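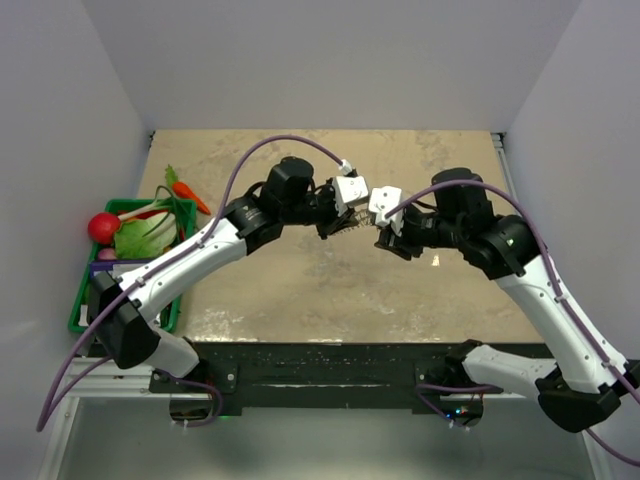 The tester has been comparing grippers at Hillamness since February, and when I rang to ask for an hour of her time she gave me most of an afternoon, plus two cups of very strong tea. She had just finished the long write-up comparing two sets of fingers for the paired arms, the older Clurkbridge jaws and the newer ones from Ó Riain, and I think she was glad to talk to somebody who hadn't read it yet.

"People want me to say which one is better," she told me, "and I can, but I'd have to know what you're picking up first." The play vegetables, she explained, were where she started, as they're big and forgiving and come in all sorts of silly shapes. Both sets handled those well enough. "A carrot will let you get away with nearly anything. You can be a centimetre off and still come away feeling clever."

So she moved on to small things, and to passing them from one arm to the other, and that was where the afternoon really got going (she fetched a notebook at this point, and a biscuit for each of us). A handover asks both grippers to be right at the same moment. One has to hold on until the other has a proper hold, and if the fingertips are too wide they knock into each other before anybody has hold of anything.
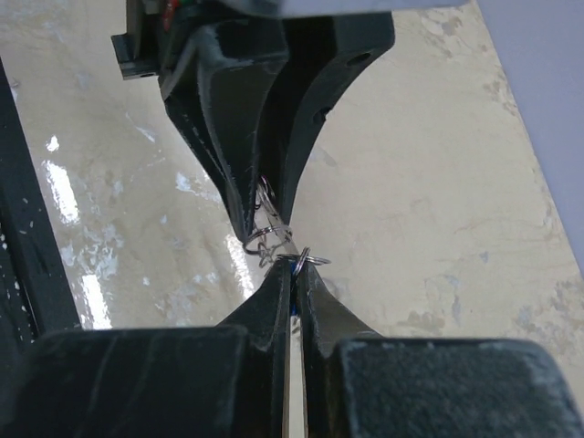 Split rings and a clasp between the two grippers, seen from the lower wrist.

"Metal rings are horrible," she said, with what I'd have to call affection. "They swing, they shine, and they turn sideways the second you commit." Over the whole comparison she logged 1035 attempts, and 876 of them ended with the object in the second gripper where she wanted it. She wouldn't let me make too much of the total - the easy objects are in there with the hard ones, and she'd sooner people read the tables object by object.

I asked about the cameras, which I'd assumed were a side matter. She put me right, very kindly. The wrist view is what she trusts for the last bit of a grasp, while the fixed view tells her whether the arms are about to get in each other's way. Glare off a glossy tabletop bothers the wrist camera more than she'd expected, and she has tried moving the lights more times than she cares to remember. If she were starting again she would sort out the lighting before touching a single gripper.
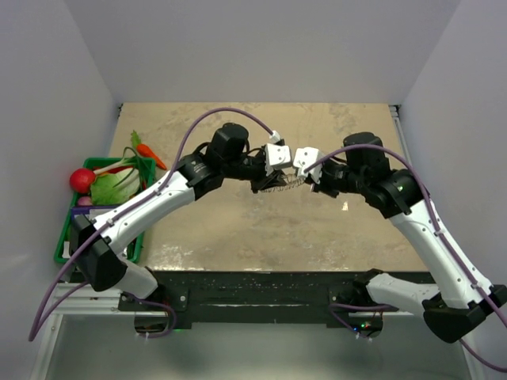
Then there was the controller, a Remex unit she'd been warned off by a colleague and has grown quite fond of. Her habit is to run for 60 minutes, stop, look over the fingertips, and go again. "You get tired before the arms do, and when you're tired you start blaming the hardware." She does wish the stop setting were easier to find in the menus, and said so several times.

As for a verdict, she'd put the Ó Riain fingers on for anything thin or fiddly and keep the Clurkbridge pair for general lifting, where she likes how little fuss they make. Next she wants to try softer pads on both, and she already had a drawer of offcuts to show me, sorted by thickness and, as far as I could tell, by colour as well.

Comments

gumboots_and_solder
Lovely read. We had the same trouble with glare and ended up with a matte cover over the bench. Cheap fix, worth a go before you move the lights again!

tealeaf
Would love to see the handover numbers split out by object. Is the full write-up going online?

Penrose Lane
Agree about the Remex menus. The stop setting took me a whole morning to find, and I had the manual open beside me.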